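Otov Issues Service Notice for Hand-Held Parallel Gripper After Finger Pad Fault

NUNHOLM, 5th December — Otov has issued a service notice for its two-finger hand-held gripper after a fault in the pad bonding allowed small objects to slip from the jaws. No injuries have been reported. Owners are asked to stop using affected units for fragile or sharp items until the pads have been checked.

The fault was first recorded in October at the company's Peltdale test site, during a sorting exercise with jewelry and other small household items. A stone bead dropped from a closed jaw and chipped on the floor. Inspection showed that the lower edge of one rubber pad had lifted from the finger, so that the two pads no longer met evenly when the jaws closed.

Otov then pulled 11 units from use and put each one through 900 grip cycles. Pad lift was found on eight of them. In every case the lift began at the lower edge, where shear load is highest when a round object is held low in the jaw. The linkage arms and pivots were within tolerance on all units and are not covered by the notice.

"A lifted pad is hard to see from the operator's side," said Girish Maurya, test engineer at Otov. "The jaw closes, the trigger feels normal, and the contact patch is half what it should be. Thick rings and loose beads show it first. Flat objects can be held for hours without a problem."

Checks on the sorting task have resumed at Peltdale with two grippers, one in each hand. The item set includes beaded bracelets, a reddish-brown stone ring, a chain necklace and a wristwatch in an open red tin, laid out on a cloth-covered round table.

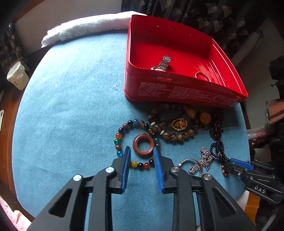
What owners should do

Open the jaws fully and look at both pads under a bright light. Run a strip of paper along the lower edge of each pad. If the paper slides under at any point, the pad has lifted and the gripper should be taken out of service. Do not reglue pads with household adhesive — it hardens and reduces grip.

Units with serial numbers ending in 992 or lower are affected. Replacement fingers with a mechanical pad retainer will be shipped free of charge and can be fitted with the hex key supplied.

"The retainer adds a small lip under the pad, and operators may need to aim slightly higher on the object," said Mei Thibodeaux, product safety lead. "We have updated the grip guide to match."

The updated guide and the replacement request form are available from the Otov service desk in Nunholm.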